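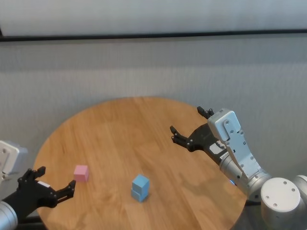
Ticket 1822 - Stacking step does not continue after second block
Product: Rekov two-arm kit, task pack "Tidy the table"
Opened by: Khải Tôn
Assigned to: Nayeli Llanos
Status: Open, waiting for customer

Khải Tôn wrote:
Hello, I am testing if your kit can do small tidying work in our day room, before we ask for money to buy the second unit. The job is to put three wooden cubes in one tower on the round table. Two light-blue cubes are one on the other, and the pink cube is still alone on the left side, close to the open fingers of the left gripper. At this point the program waits 30 seconds and gives message 232, "no arm selected". Both arms stay open. I repeated it after lunch with the same result. My colleague Jonalyn does this job in a few seconds while she talks on the phone, so please tell me if I expect too much.

Nayeli Llanos replied:
Hi Khải, thank you for the clear report. Message 232 means that the planner found the object but could not decide which arm should take it. Could you tell me:
1. The version of the task pack.
2. If "allow handover" is on or off.
3. If the table height was entered again after the last move.

Khải Tôn wrote:
Version is the September one. Handover is off. The table height I did not enter again, I did not know it is necessary. We moved the table away from the wall to clean the floor, and then back.

Nayeli Llanos replied:
Please enter the height first, then set "preferred arm" to left for the pink cube only. Leave handover off for now. With handover on, the right arm will try to help and this makes the run much slower.

Khải Tôn wrote:
I did both. The message is gone in four runs from five. In the fifth run the left arm took the cube but placed it crooked, and the tower fell. I also tried with a folded napkin in place of the cube - there it did not find anything.

Nayeli Llanos replied:
Napkins and other soft things are not in this task pack. Kristof Maes is working on cloth, but I can not promise a date. For your budget request I would write that blocks, cups and boxes are possible with a person in the room, and laundry is not possible yet. Please attach the log of the fifth run and I will look at the placing angle.

Khải Tôn wrote:
Thank you, this I can use. I send the log tomorrow morning - the computer is locked in Eduardo's office.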